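I'd expected Yến Đồng to start with the arms. She started with the table. "Everyone looks at the robots," she told me, "and then they find out they've got nowhere decent to put them."

Yến runs the hire side at Arudon, a small firm that rents out a two-armed workstation called the Lutico, walls and all. You pay £2,873 for 30 days, and I wanted to know who on earth does that (and whether I should!).
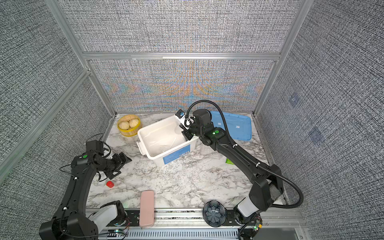

3 min read

"Labs, mostly, and a few packaging people," she said. "They want to try picking up ordinary stuff before they buy anything." The ordinary stuff is my favourite bit. A steamer basket with two buns in it, a white tub, a pink case, a dark grey bowl shaped like a flower – it's like somebody's kitchen drawer met somebody's lunch.

I asked if customers choose their own objects. "They can, and they should. We send a starter box, but your own things will always be more awkward than ours." Tweezers come up a lot, she said, and anything thin that lies flat on a hard surface.

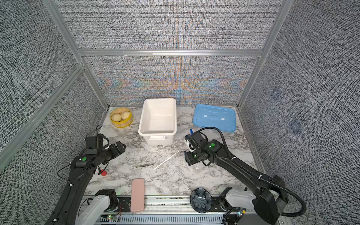
Setting up is quoted at 6 hours, which sounded hopeful to me. Maribel Nina, who hired one for Van Rooij, laughed when I rang her about it. "It was a day and a half. Most of that was us getting the thing up the stairs, but still, plan for it." She liked the fabric walls more than she thought she would and was less keen on the manual, which has one page on cables.

Yến didn't argue. "The manual's being rewritten. The cable page is fair comment."

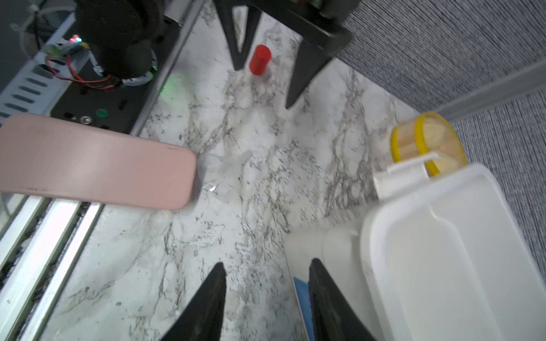
What about the wrist cameras, I wondered, does anyone use them? "All the time. From above you think you're lined up, and then you check the close view and you're off by a finger." Clear plastic is still the thing people ring her about most, and she doesn't promise it'll go well.

The rival kit from Wolero is cheaper by £300 a month, but you find your own table. Yến shrugged at that. "Some people have a good table," she said, and went off to answer her phone.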